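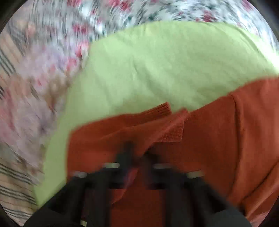

Photo: Solbridge

Visit to the Perix upholstery works, Clallenitz, 20/07/2023

The works supplies seating fabric to restaurants and hotel bars. The tour started in the sample store, which holds 3,206 swatches filed by fiber content, then by color. Color matching is done under 3 light sources, including a warm lamp set close to typical dining room levels. Several grays that matched in daylight looked clearly different under it.

Abrasion testing is in the next room. Contract grades are run in batches of some 600 pieces a year. The Cha range, a flat weave for banquettes, was on the rig during our visit and the counter read 826 cycles.

Minimum order is one full roll per color. The new price list is due in November.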